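Kusel Opens Registration for the Sorting Table Workshops

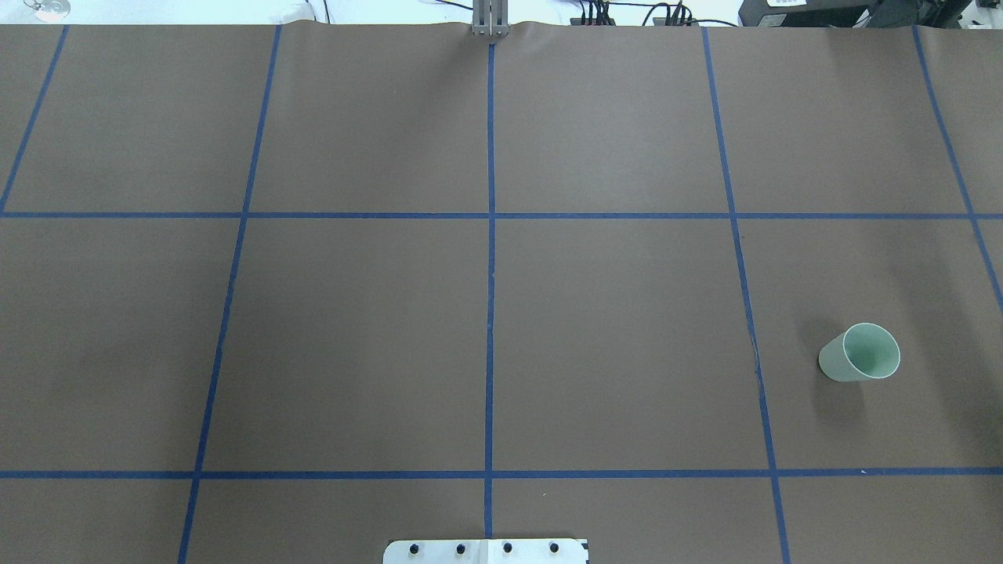
01/11/2022 – Kusel, the home organization studio from Gimevach, announces that registration is now open for its winter series of Sorting Table workshops. The workshops teach people how to sort the contents of a drawer, a shelf or a whole kitchen cabinet on one covered table, before anything is put back in its place.

The method needs very little. A large table is covered with smooth brown paper, and the paper is divided into cells with blue painter's tape. Every cell receives one kind of thing, or one decision. What stays in the kitchen goes to one cell, what moves to another room goes to the next one, and what will be given away has its own cell too. The participant does not start with buying boxes. First comes the table, and the boxes are chosen later, when it is known what must fit inside.

"Many people take everything out of the cabinet and put it on the floor, and after one hour they are tired and they put it back the same way," says Réka Takács, founder of Kusel. "With the tape there is a border. When a cell is full, you see that you have too much of this thing, and you must decide. I do not decide for anybody, I only prepare the table."

The first Sorting Table evenings were held in August in the Eberhard building, where Kusel has its studio on the ground floor. The places were filled quickly, and several participants asked for a longer program. The winter series is the answer to this request. It has 6 evenings instead of a single one, and between the evenings the participants repeat the exercise at home with their own table.

The first evening is given to the preparation of the surface. Participants learn to lay the paper flat and to pull the tape in long strips from one edge to the other. Painter's tape was selected for the workshop after some trials with other materials. It can be lifted and placed again when the cells turn out too small, and the color is easy to see on brown paper. Cells do not have to be equal. A wide row is practical for plates and pans, a narrow row is enough for small things such as lids, clips and spoons.

The next evenings are for the kitchen cabinet, the cutlery drawer, the bathroom shelf and the writing desk. On the last evening, participants bring the one drawer that they were avoiding – every household has it – and they work on it in pairs.

Together with the series, Kusel presents the Kastel set, a package for those who prefer to work at home. It contains a roll of brown paper, 2 rolls of blue painter's tape and a printed booklet with suggested grids for different rooms. The booklet was written by Réka Takács and can also be bought separately at the studio. The first edition of the set is limited to 200 pieces.

The price of the full series is 80 euros per person, and paper and tape are included. Participants are asked to bring the contents of one drawer in a bag or a basket to each evening from the second one. Very sharp knives should stay at home. Children are welcome with an adult and pay nothing, but they need to be registered too, so that there is enough place at the tables.

Registration is possible in person at the studio in the Eberhard building during opening hours, or through the form on the Kusel website. Groups of colleagues or neighbors who wish to have a private evening can write to the studio with their preferred dates.

About Kusel
Kusel is a small studio for home organization in Gimevach. It offers workshops, home visits and help with packing before a move. The studio does not sell furniture.

Press contact
Réka Takács, Kusel, Eberhard building, Gimevach
Interviews can be arranged in the studio. Journalists who would like to try the sorting table by themselves are welcome – please announce your visit before.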